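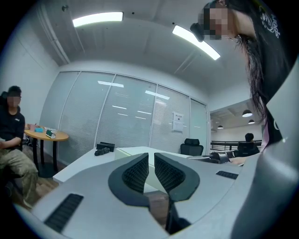 Haruna Shibata 读完上一版后提的意见是：“兑现”一栏合并了两件事，一件是市长签了字，另一件是钱真的拨了下去，两者混在一起，任何兑现率都没法引用。本版据此拆分了该字段，旧版的兑现率请勿继续使用。

Sterville 市政承诺追踪数据集：说明文件

概述

本数据集收录 Sterville 现任市长在竞选期间及就任后公开作出的表态，并对其中可核查的部分标注执行状态。全部表态 481 条，其中 129 条被判定为可核查承诺，其余为立场陈述、评论或无法设定检验标准的愿景性表述。未被判定为承诺的条目同样保留在主表中，状态字段留空，便于使用者按自己的标准重新筛选。

数据由 Prastora 整理，标注工作由 Hye-jin Ryu 与 Byung-chul Oh 独立完成，分歧由 Ok-hee Ok 裁定。

文件结构

statements.csv　主表，一行一条表态
sources.csv　来源表，一条表态可对应多个来源
status_log.csv　状态变更记录，只追加，不覆盖
codebook.txt　编码手册全文
disputes.txt　标注分歧及裁定理由

所有文件使用 UTF-8 编码，无 BOM，逗号分隔，文本字段以双引号包裹。用旧版电子表格软件直接双击打开会出现乱码，请通过导入功能指定编码。

主表字段

主表共 10 个字段：

stmt_id　唯一编号，发布后不再改动，条目撤销时编号作废，不回收
text_orig　表态原文，保留口误与重复
text_norm　规范化文本，去除语气词，补全指代
topic　议题代码，见编码手册
phase　作出表态的阶段，取值为 campaign 或 office
checkable　是否可核查，取值 0 或 1
signed　是否已有签署文件，取值 0、1 或空
funded　是否已有对应拨款，取值 0、1 或空
status　当前状态，见下节
note　标注备注，自由文本

signed 与 funded 为本版新增，取代旧版的 fulfilled。两者互相独立。已签署未拨款的条目数量较多，集中在住房与道路两类议题；已拨款未签署的情况也存在，主要出现在沿用前任预算科目的项目中。

状态取值

status 共有 7 个取值：未启动、起草中、审议中、已通过、执行中、已完成、已放弃。

“已放弃”要求有市长本人或其办公室的明确表示。长期没有进展的条目仍记为最后一次可确认的状态，不因时间推移自动转为“已放弃”。这一规则会使部分条目看起来比实际乐观，使用者计算比率时应当考虑。

“已完成”的判定以承诺原文中的条件为准。例如承诺“在 Nam 区恢复夜间公交”，恢复任意一条线路即满足原文；承诺“恢复 Nam 区全部夜间公交”，则需逐线核对。原文含糊时取较宽的解释，并在 note 中注明另一种读法。

可核查性的判定

一条表态须同时满足以下条件，checkable 才记为 1：

主语为市长本人、市政府或市长有权指挥的部门；
含有可观察的行动或结果；
行动或结果在现行权限内可由市政府作出，或由市长提请议会作出。

“让 Sterville 重新变得宜居”不满足第二项。“敦促上级政府调整补贴标准”满足全部条件，检验对象是敦促行为本身，不包括补贴标准是否调整。后一类条目的完成率明显偏高，建议单独报告。

带时限的承诺另在 note 中以“期限：”开头标出。逾期不影响 status，只影响读者的判断。
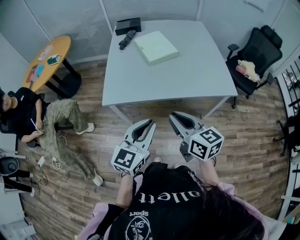
Byung-chul Won 对时限的处理持反对意见，他认为“上任后首个八月前完成”和“任期内完成”对选民来说是两种不同的承诺，把期限塞进自由文本等于放弃检验。这一批评成立。暂未设立独立字段的原因在于大量时限为相对表述，如“很快”“下一个预算周期”，起算点存在争议。下一版拟增加 deadline_type，先区分绝对时限、相对时限与无时限，再决定是否换算为日期。

来源与采集

来源分为三级。一级为市政公报、议会会议记录和预算文件；二级为公开活动的完整录音或文字稿；三级为媒体报道中的直接引语。间接转述不单独作为来源，仅可用于佐证。

三级来源中，《Praslow》的报道占比最高。该报在市长选举中发表过支持另一位候选人的社论，我们没有因此降低其引语的权重，但所有仅由该报支撑的条目在来源表中标记为 single_outlet = 1，使用者可以自行剔除后重算。

社交媒体发言只收录市长认证账号的原创内容，转发不计。已删除的发言如有存档仍予保留，并标记 deleted = 1。

会议记录的发布通常滞后于会议本身。两者之间的状态变更先依据录音登记，正式记录发布后复核，复核结果另起一行写入 status_log.csv。

标注一致性

两位标注者在 checkable 上的分歧多于在 status 上的分歧。最常见的争议是复合句，例如“我们会评估停车收费，并在必要时取消”。现行做法是拆为两条：前半句为可核查承诺；后半句因“必要时”没有可检验的标准，checkable 记为 0。早期条目有未按此规则拆分的，已在 disputes.txt 中列出，尚未全部改完。

标注者均为 Sterville 登记选民，均未在现任或前任市政府任职。裁定时不隐藏标注者身份，这一点在方法上有缺陷。

已知问题

竞选阶段的表态覆盖不均。市中心的集会多有录音，Nam 区的入户拜访和小型座谈几乎没有，面向该区居民作出的口头承诺可能系统性缺失。

text_norm 由人工改写，个别条目在补全指代时引入了原文没有的对象。引用请一律以 text_orig 为准。

议题代码每条只允许一个。涉及交通与财政两类的条目按行动内容归入交通，导致财政类数量偏低。

前任市长的数据尚未整理，目前无法做跨届比较。用本数据集得出“比前任更守信”或“更不守信”的结论，均缺乏依据。

适用与不适用的用途

适合用于：查询单项承诺的进展、研究承诺与预算之间的时滞、教学中的编码练习。

不适合用于：对市长作整体评分、预测选举结果、推断个别议员的立场。议员投票信息不在收录范围内，status_log.csv 中出现的议员姓名仅用于定位会议记录。

各条承诺的分量差别很大。更换图书馆门牌与重新谈判供水合同在表中各占一行，简单相加得到的比率没有权重含义。数据集不提供权重，也不计划提供。

更新与勘误

状态每周六核对一次，有变更才发布新文件。勘误请附 stmt_id 和一级或二级来源，只附评论文章的勘误不予处理。对 checkable 的异议需指明不满足或满足哪一项条件。

被采纳的勘误写入 status_log.csv 的 reason 列，提交者可要求匿名。未被采纳的勘误及答复保存在 disputes.txt 末尾，按收到顺序排列。

许可

标注与编码手册可自由使用和改编，须注明出处并说明所用版本。来源原文的权利归各自权利人所有，来源表只提供定位信息和必要的短引文。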